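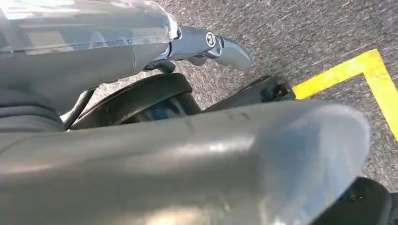
Well, I have finally sat down with a pot of tea to write up the Magnusson open day, as I promised Gemma I would, and I hope those of you who couldn't get to Stamcombe will forgive me if I go on a bit. Sixten Bråten, who met us at the door, talked mostly about how a robot finds its way around a thing it has to handle, and he started with shiny metal, which he says gives him more grief than anything else in his working life. A motorbike has it all in one place. Take the silencer, long and rounded and plain grey, and yet with that bright band of light lying right along the middle of it, and then the chrome footpeg above doing much the same on a smaller scale. You and I see a silencer with a few dark scuffs on it. A camera down by the gripper sees a white stripe which slides about as the arm moves, and Sixten says the early software was forever convinced that the stripe was an edge. The yellow paint on the ground, on the other hand, it would find every time! I asked whether they could simply dull everything down with a bit of spray and he was very patient with me.

On Tuesday, September 1, 2020, Gemma Pilkington wrote:
> Dear all, I was so sorry to miss the Stamcombe trip as I'd been looking
> forward to it since we fixed it up in August. Could whoever went please
> send a proper account to the list? I'd particularly like to know
> (a) whether the arm picks things up by itself or somebody is steering it,
> (b) how it copes with awkward shapes, because Dušan and I have been
> arguing about this ever since the Sulstead talk, and
> (c) whether it would be worth asking them to have us back with the
> Leltcombe group. Also was there parking?
> Gemma

Parking first, as it's the easy one. There is a yard at the side with room for 8 cars if everyone is considerate, and we weren't, so two of us ended up on the verge by the garden centre. The walk is ten minutes and mostly flat.

As to (a), the answer is a bit of both, and I'm afraid I may have this slightly wrong, so Eilif please correct me. For the first part of the afternoon they steered it, with Yevdokiia Holovko at the controls, and she made it look like nothing at all. She told us she needed almost six weeks before she stopped bumping into shelves. After the break they let it have a go alone at the same sort of job, more slowly, with Yevdokiia standing ready to stop it. She did stop it twice. I thought that was rather good of them, to let us see it.

Then (b), and here I think Dušan has to be allowed his half of the argument. The parts they had chosen were car parts, and I had imagined neat little boxes, but they are long floppy-looking awkward things. The one I liked best was a black moulded piece with a ribbed top rail and a whole row of cut-outs in it, slots and little square windows and so on. If you take hold of something like that towards one end, as the robot did, then the rest of it sticks out a long way and you have to know where the far tip has got to.

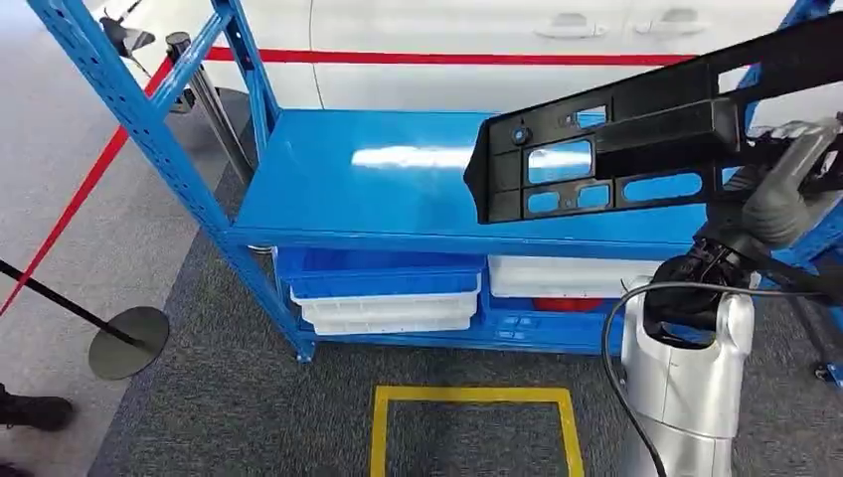 Sixten says people do this without thinking, in the way you carry a ladder round a corner (he has not seen me with a ladder), while the machine has to work it all out from the grip and from what the cameras can make out. The cut-outs make it harder still, as whatever is behind the part shows through the holes, and the software has to decide which bits are part and which are shelf. Dušan said this at Sulstead and was told he was fussing. I asked what it does if the part slips in the fingers, and the short answer is that it puts it down and starts again, which seemed to me a very sensible policy.

I should say that the noise was much less than I'd feared – you could chat quite comfortably next to it. Bring a cardigan all the same. The tea was lovely and there was a seed cake, and I have asked for the recipe but not had it yet.

On (c), yes, they would be glad to have us, and Eilif Hägglund is the person to write to. He would like no more than 10 at a time, so with the Leltcombe people we would need to go in two lots, and he prefers afternoons. If you want to be in the first lot, please reply to me and not to the whole list, or poor Gemma's inbox will fill up again as it did over the minibus.

One last thing. Somebody left a green umbrella in my car. It is a nice one and I shall bring it to the next meeting.

With warm wishes to all,
Dorothy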